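Projects > Kelard > Progress reports

Search this site Enter keywords Go

Kelard: teaching a robot arm by demonstration
Progress report to the Horrocks Fund
Prepared by Beverley Pearce, Holteo
10 July 2020

Dear Roy,

Thank you again for your patience while we got ourselves settled, and for the very kind note you sent after our last report. I passed it around and it cheered everybody up no end. This report covers the second stage of the work, which is the part we have all been looking forward to: sitting down at the controls and showing the arm what we want it to do, over and over, until there is enough recorded for it to learn from.

You asked for plain language this time, so I will do my best (and Callum Kershaw has promised to cross out anything that sounds like a manual).

Where we are up to

Our target for this stage was 300 recorded demonstrations of picking up a piece of soft fruit and moving it from one dish to another. I'm very pleased to say we have reached it. Callum and Rostislav Zelenák did most of the driving, with Cyril Entwistle learning the ropes as he went, and by the end he had become quite the neatest operator of the lot of us.

We began by guiding the arm by hand, with one person holding the wrist and walking it through the motion. It is a lovely, natural way to start and I would still recommend it to anyone new, but your own hands and sleeves keep wandering into the camera's view, and the learned behaviour suffers for it. After 21 demonstrations we changed over to the remote handset, and everything since has been recorded that way. The operator sits back from the table, steers the arm with one hand and works the gripper with the other. The 21 early ones are kept in a separate folder and are not part of the 300.

What we have learned about demonstrating

The biggest lesson is that the approach matters more than the grasp. Rostislav likes to bring the gripper straight down from well above, Callum used to swing in from the side, and for a while the recordings were a muddle of both habits. The first model we trained on them dithered terribly! We have now agreed on one style, which is to come down from above with the fingers already open, pause over the fruit, then lower and close slowly. Callum grumbled a little about relearning it, though he admits his recordings are much steadier now.

We also went back through the whole set and marked 13 demonstrations where the operator hesitated or had a second go. Those have been recorded again. Cyril wanted to keep the originals so the arm might learn to recover from a mistake, and I think he has a point, so they are saved for a later stage.

Soft fruit has been a good choice of object, if a messy one. A strawberry doesn't sit the same way twice, it marks if you squeeze it, and the leaves can hide the best place to take hold. We tried grapes as well and found them a bit too keen to roll.

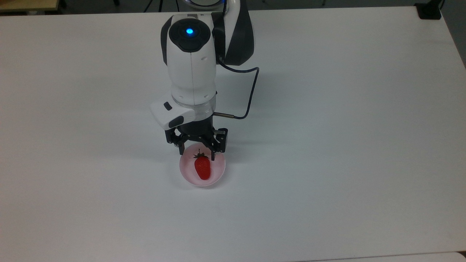
Lining up over a strawberry in the pink bowl, with the gripper fingers open.

The bowl has given us more trouble than the fruit, I must say. With the fingers coming down on either side of the berry there is not much room to spare near the rim, and the new operators all found that nerve-racking. Brokow, who look after our control software, have added a slower speed setting to the handset for the last part of the descent, and it has made a world of difference to everyone's confidence.

Spending and time

We are within budget for the stage. The one cost we had not planned for was a spare set of gripper fingertips, which came out of the contingency line. Seven days were lost while we waited for a replacement handset, and we have made up most of that by doing the labelling work earlier than planned.

What comes next

Rostislav will train the next model on the cleaned-up set and we will test it with the bowl in places it has not been before. Alongside that, Callum would like to start on a second task, probably putting a lid on a small tub, and we would welcome your thoughts on whether that fits the spirit of the grant. You would also be very welcome to come and have a turn at the handset yourself. Just let me know which week in July suits and I will make sure there is fruit in the fridge.

With warm regards,
Beverley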